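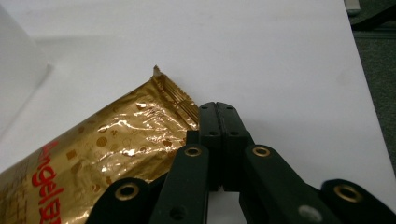
Snack storage is a subject I put off for years, mainly by keeping everything in one deep drawer and closing it quickly. In August I emptied the drawer and started again, and most of what I learned concerned the packets themselves. Take the gold foil one on the white table: it has a crimped seal across the end, a band of tight parallel ridges, with a small jagged torn tip at the point. The wrapper is creased and stiff enough to hold its creases, and that one property decides most of what follows.

Foil-type wrappers and plain plastic film behave differently in a drawer. Film slides. It settles under its own weight and the packets end up lying flat in layers, so you see the top layer and forget the rest. Crinkled metallic wrapper grips its neighbours, props itself up at odd angles and wastes a good deal of volume. In my old drawer the two kinds were mixed, which gave me the faults of both. The stiff packets held a gap open and the slippery ones went down into it.

The first change was to stand everything on end. I bought two open-topped boxes from Irgate, the narrow sort sold for office cupboards, each 18 cm high inside. Packets go in vertically with the sealed end up. A seal is the stiffest part of most wrappers and it makes a reasonable handle – you can flick through them like index cards. Packets with the name printed lengthwise can be read with a slight tilt of the head. Packets with the name printed across the front can't be read at all once they are upright, and I have no fix for this apart from learning the colours.

The second change was to sort by state and not by type. I had always put biscuits with biscuits and crisps with crisps. It looks tidy and does nothing for freshness. There are now four sections: unopened multipacks, unopened single packets, opened and clipped, and crumbs of things that ought to be eaten today. The last section is a shallow tub and it sits at the front. It is usually empty by the evening.

On clips. I tried three sorts. The cheap sprung pegs are fine on film but they don't close evenly on a stiff wrapper, and a fold in the foil leaves a channel at either side. The long hinged ones from Grolluro close along their whole length and are better, provided the packet is narrower than the clip. Measure before buying. Mine are 10 cm and a few of my larger packets are not. The third sort was a rubber band, and I don't recommend it for anything brittle.

Folding matters more than the clip. Press the air out from the bottom of the packet, flatten the open end, and fold it over on itself three times with each fold about as deep as a thumb is wide. Stiff wrapper will nearly stay shut without help at that point. Film springs open at once. If the end has been torn at an angle, cut it straight with scissors before folding, otherwise the folds run off to one side and the short corner gapes.

I weighed the contents of the drawer before and after, out of interest. The before figure was more than 80 packets' worth of clutter by my wife's estimate and a little over 4 kg by the scales. I trust the scales. A good part of that was multipack outers with one or two items left in them, and the outers take up more room than what they hold. Now, when a multipack is down to its last few, the outer goes in the bin and the contents move to the singles box.

Musyoka Kaijage left a comment on my earlier post about tins, asking whether I would decant the whole lot into jars. I would for loose things such as nuts. For individually wrapped items it gains nothing, and for crisps the jar has to be very large. I did put the plain crackers into a Temba jar with a clamp lid and they have kept well, though they were eaten too fast for it to count as a test.

Still to do: the drawer runners, which stick when the left side is loaded more heavily than the right – an old problem and nothing to do with biscuits. I also want a divider for the second box, as the packets lean over when it is half full. A piece of stiff card is doing the job for now.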